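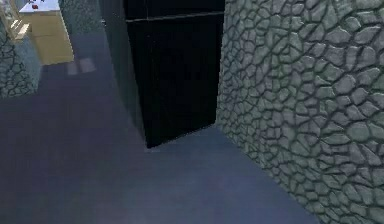 Simulation Cell Support, Department of Robotics, Ferkberg Technical College

About us

Simulation Cell Support prepares and maintains the virtual kitchen in which students and staff of the Department of Robotics test the Groltano mobile robot. The kitchen is a rendered room with stone-textured walls, a tall black unit, and a beige cabinet with a white top. Programs are run in it before they are loaded onto the physical machine in the Seol Building.

The group was formed when the department purchased its first Groltano. It is led by Deming Tang, Senior Laboratory Engineer. Yu-na Ma maintains the room models, and Ashton Doolan is responsible for the physical robot, its batteries, and its docking station.

How the cell is set up

Each course receives its own copy of the virtual kitchen at the start of the term. Before a copy is released, the group loads the robot model, places it at the start position, and confirms that its wheels rest on the floor surface. A model placed too low will shake or tip when the simulation begins, and the start height is therefore checked again after every software update.

The walls and furniture are each stored in two forms. One is the surface that appears on the screen. The other is a plain collision shape, which determines where the robot must stop. Stone textures are applied to the visible surface only, and the collision shape behind them is flat. Students who measure distances to a wall should use the collision shape.

The standard acceptance run consists of 57 short drives through the open floor. A copy is released when all 57 have been completed without contact. The log of each run is kept with the course files.

Care and repair

The wheel and joint settings in the model must agree with those of the physical robot. Ashton Doolan measures wheel wear every eight weeks and sends the new values to Yu-na Ma, who enters them in the shared settings file. When a wheel or motor is replaced, the old values are withdrawn the same day and the virtual cell is closed until the new ones have been entered.

Faults in the virtual room are handled in the same way as faults in the laboratory. The person reporting a fault should give the course number, the name of the room file, and the time at which the run stopped. Common faults include missing textures, furniture that has moved from its saved position, and gaps between a wall and the floor through which the distance sensor reads. Users are asked not to correct room files themselves, as local changes are lost when the master copy is restored.

The master copy is restored each July. Course copies are removed at that time, and any work that is to be kept must be moved to personal storage beforehand.

Access and contact

The virtual cell is open to all students enrolled in a robotics course who have completed the Riris safety module. Requests for a new room layout should be submitted in writing to Bit-na Ahn, Laboratory Coordinator, Seol Building, Room 198. Requests from outside the department are reviewed by Deming Tang.

Page last revised 7 May 2024.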